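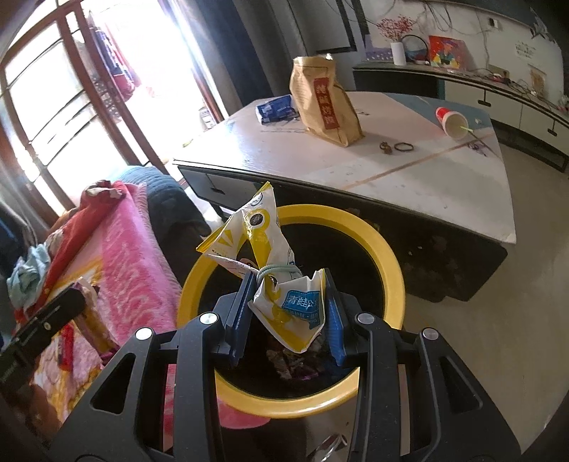

Windesura writes trivia nights for bars, breweries, bowling alleys and any other place that has a microphone and a few tables. We have been doing it since a slow winter when Chang-ho Seol was tending bar and the owner asked him to come up with something for the quiet part of the week. He wrote forty questions on the back of order pads, and more people stayed for the second half than he had expected. The way we write has not changed much since then. Most of our questions start with something ordinary that has words on it. A crumpled white and yellow wrapper held over a trash bin will do, if it has a blue label and the Chinese on the label begins with 青蛙, the word for frog. From there a writer can get to animals in brand names, then to sports mascots, and by the end of the afternoon there may be half a round. A lot of it gets thrown out.

What we make

We put out a new set of questions every week. Each set has five rounds and a tiebreaker, with a host script, an answer sheet and a scoring page that prints on one side of a letter-size page. Sports history and general knowledge are in every set. The other three rounds change. Music, geography, food, old television and spelling come up most often. There is also a picture round a few times a season for venues that have a screen.

We currently send sets to 133 venues. Most are neighborhood bars that run one night a week. A few are restaurants that only do trivia in the off season and pause their plan in May, and that is fine with us. There is no fee to pause.

Ccori is our second product. It is a smaller set of three rounds for office parties, fundraisers and family reunions, and it can be read by someone who has never hosted before. The script tells the reader when to collect the papers and when to stop for a drink.

How a question gets used

One person writes it and a different person checks it. The checker has to find the answer in two places that did not copy from each other. This takes longer than the writing. A great many trivia facts that get passed around are wrong, or used to be right, and sports records are the worst for this. If a record could be broken before the set goes out, we put a year in the question.

After that it goes into a test round. We read the test rounds out loud at our own office with the radio on, since a bar is never quiet. Questions that have to be repeated more than once get rewritten or dropped. We also drop anything that depends on hearing the difference between two similar names.

Our question file is called Prevach, after the street where we had our first office. It holds 3000 checked questions that are ready to use, plus a much longer list that is not ready. A venue will not get the same question twice within two years.

Who we are

Chang-ho Seol still runs the company and still writes the sports round. He swam in high school and has strong opinions about relay events, which the rest of us edit out. There are six people on staff: three writers, two checkers and one person who handles venues, billing and the phone. Everyone here has hosted at least one night a month for the past several years. We think it keeps the scripts readable.

We also work with freelance hosts. If your venue does not have someone who wants to hold the microphone, we can usually send one, depending on where you are. Hosts are paid by the night and keep their tips.

The Plisetti League

Every fall, teams from our venues can play in the Plisetti League. It started with teams from four bars and last season had 126 teams. Games are played at your regular spot on your regular night, and the scores are added up over ten weeks. The top teams meet in one room for a final. There is a trophy, a secondhand bowling trophy with a new plate on it, and the winning bar keeps it behind the counter until the next year. Phones stay in pockets during league games. Teams may have up to six players, and late players can join until the end of round two.

Working with us

The weekly plan is $97 a month, billed on the first. It includes every set for that month and help by phone from 10 a.m. until 9 p.m. New venues get two sets free so they can try a couple of nights first. If a question in one of our sets is wrong, please tell us. We send a correction to every venue that used it, and the host can read it out the following week.

To ask for a sample set or a host, use the contact form or call the office. Afternoons are the best time to reach us.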